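Procedure and Safety Writer, Handheld Gripper Work
Avram, Burnville site
Part-time, 16 hours a week, starting in May

Avram is looking for someone to take over the written rules for our tabletop demonstration work. Operators carry out small household tasks with a gripper in each hand, and the recordings are used to train robot arms. The current rulebook has grown to 31 pages and parts of it contradict each other. We want it shorter, and we want operators to be able to follow it without asking a supervisor.

What you will do
Rewrite the operator rules on grip, pace, breaks and cable handling.
Set the criteria for accepting or rejecting a recording, and check them against a set of 300 past recordings.
Keep the risk assessment for each station up to date.
Run a short briefing for new operators – Mayuree Srithong will share this with you for the first 3 months.

What we ask for
Experience writing work instructions that other people have used, in a lab, a workshop or a warehouse. You should be able to read a safety standard and put it into everyday words. Knowledge of robot safety standards is useful but we can teach it. You will spend part of each week at the table doing the tasks yourself, so you need to be comfortable with repeated hand work. 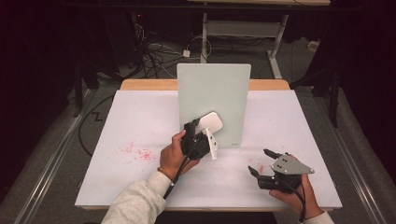

Station work at a white board, one gripper in each hand, with a white object held against the green panel.

Pay and hours
Hourly pay on the technical writer scale, with travel between Burnville and Stastside covered. Hours can be spread over two or more days. Core time is 10 a.m. to 2 p.m.

How to apply
Send a resume and one work instruction you wrote, no longer than two pages, to Verna Szabo in the Burnville office. Questions about the rulebook go to Senthil Fernandes. Interviews include a paid trial session at a station.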